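Categoría: Vida vecinal | Actas y acuerdos

Acta de la reunión de julio, grupo de la huerta compartida de Ovenby

Bueno, pues me ha vuelto a tocar a mí tomar notas, así que esto va como va (si algo lo apunté mal, me lo decís en la próxima y lo cambio). Empezamos el jueves a las 19:10, en la sala pequeña, porque en la grande había ensayo del coro y se oía todo a través de la puerta.

Primero el acta anterior, aprobada con una corrección: la parcela que pidió el cambio de turno es la 16, que yo había puesto otra. ¡Perdón!

Agua. Aquí se nos fue media reunión. El recibo ha subido a 1006 euros y teníamos previstos 900, de modo que faltan 106 que de momento salen del fondo de semillas. Hubo quien propuso regar solo de noche y quien dijo que a esas horas no piensa bajar, y yo estoy con los segundos, la verdad. Quedamos en probar dos semanas con el riego antes de las nueve de la mañana y comparar contadores. También hay que mirar la junta del grifo del fondo, que gotea desde mayo y ya tiene debajo su propia mata de menta.

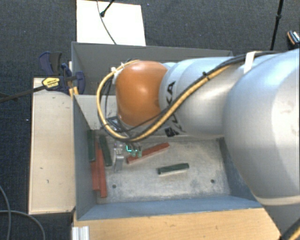

Marisa Olmedo
Secretaria de actas del grupo de la huerta

Compost. El montón viejo está listo para repartir, un capazo por parcela, y el que quiera más que espere a ver si sobra. Volvió a salir lo de los cítricos. Yo creía que ya lo habíamos decidido en primavera, pero no lo encuentro en ningún acta (¡y las escribo yo!), así que se votó otra vez: cáscaras sí, troceadas y en poca cantidad. Dos votos en contra.

Intercambio con Hollunville. Nos ofrecen plantones de puerro y acelga a cambio de nuestras judías de mata baja. A todo el mundo le pareció estupendo, solo que nadie apuntó el día en que vienen. Escribo yo para preguntarlo. De paso les pido la receta de la mermelada de calabacín que trajeron el año pasado, porque tenemos calabacines para parar un tren.

Valla. Se deja para septiembre, cuando tengamos los dos presupuestos. El de Tarawneh ha llegado pero sin los postes, y así no se puede comparar nada.

Ruegos y preguntas: que se devuelvan las tijeras de podar, que se cierre el candado aunque quede gente dentro y que se riegue el laurel de la entrada, que no es de ninguna parcela y está dando pena.

Terminamos a las 20:45. La próxima, en la sala grande si se puede.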